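We use cookies to remember your login. Accept | Settings
Last updated: Thursday

Gerndale museum: free evenings will stop in November

clurier_51
I read at the entrance that the free evenings at the Gerndale finish in November. After this a ticket costs 9 dollars. For me it is a pity, I went there almost every week after work. 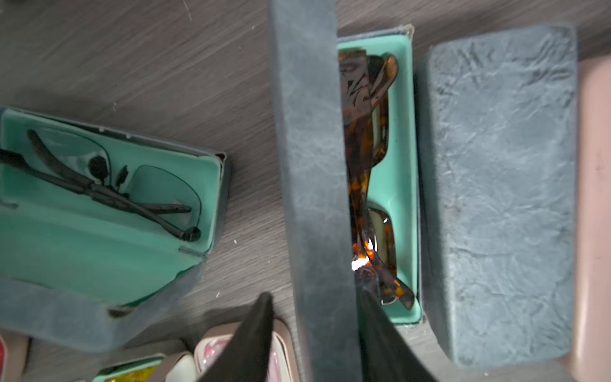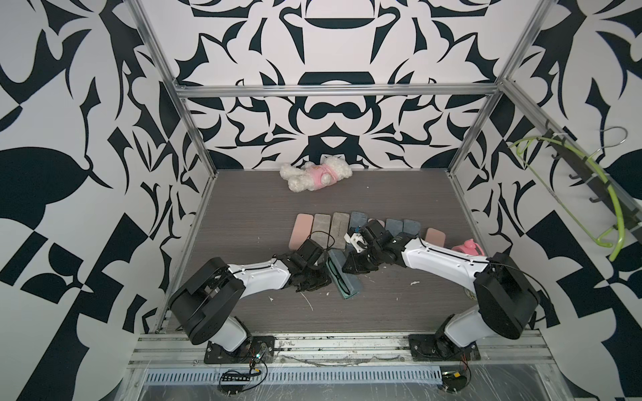 The Rarnov drawings are in the small room upstairs, and on a free evening I could look at only one wall and go home. With a ticket I will feel I must see everything.

mkhize_fan
Sorry, I don't agree. Last time it was so full that I waited 5 minutes to stand before one drawing. A small price is fair.

clurier_51
Full is good for a museum, no?

paperweight751
Is the yearly card still valid for the Rarnov room? The desk told me yes, the website says no.

mkhize_fan
Mine was accepted last month. Ask them to write it on your receipt.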